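Vuswood Pantry Opens Sorting Room for Canned Food Ahead of September Drive

VUSWOOD, July 22, 2024 – Vuswood Pantry has opened a sorting room for canned food and is asking households, schools and local shops to start setting cans aside for its fall drive.

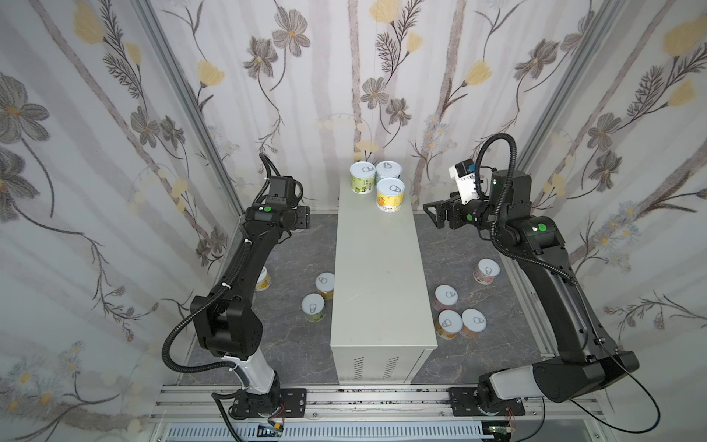
The new room takes over from the hallway tables where donations were sorted for years. It has shelves along two walls, a wide door for carts and enough floor space to keep fruit, vegetables, soups and fish apart from the moment they come in. The pantry serves 225 households in Vuswood and nearby Drorirgate, and most of them take home canned food on every visit.

"We are so happy to have this room!" said Hok-lam Yen, who runs the pantry. "Cans are the heart of what we give out. A can of peaches can turn a plain dinner into something the kids look forward to – and with a ring-pull lid, you can open it anywhere. Some of the people we serve live in rooms with no kitchen drawer, let alone a can opener."

Pull-tab cans are at the top of this year's wish list for that reason. The pantry welcomes cans with regular lids too, and keeps a basket of can openers by the door for anyone who needs one.

The drive begins in September and the goal is 2,000 cans. Last fall's drive brought in more than that in soup alone, but fruit ran out well before winter, so this time the pantry hopes for a wider mix: pineapple, pears, corn, beans, tomatoes, tuna and coconut milk are all welcome. Small cans are as useful as large ones, as many visitors cook for one.

Drop-off bins will be set up at 27 places, including the Zumitov grocery on Mill Street, the Drorirgate library and both Vuswood elementary schools. Jaunzems Hauling is lending two vans to collect from the bins each week.

Please check the date on the lid or base before giving, and leave the label on. Dented cans are fine if the dent is small and away from the seam. Cans that are rusty, swollen or leaking can't be accepted.

Schools and clubs that would like to spend an hour helping sort are invited to sign up at the pantry's front desk. Groups of all ages have enjoyed it so far, and younger children are very good at matching labels by color.

About Vuswood Pantry
Vuswood Pantry provides free groceries to households in Vuswood and Drorirgate. Donations are accepted at the side entrance during opening hours.

Press contact: Hok-lam Yen, Vuswood Pantry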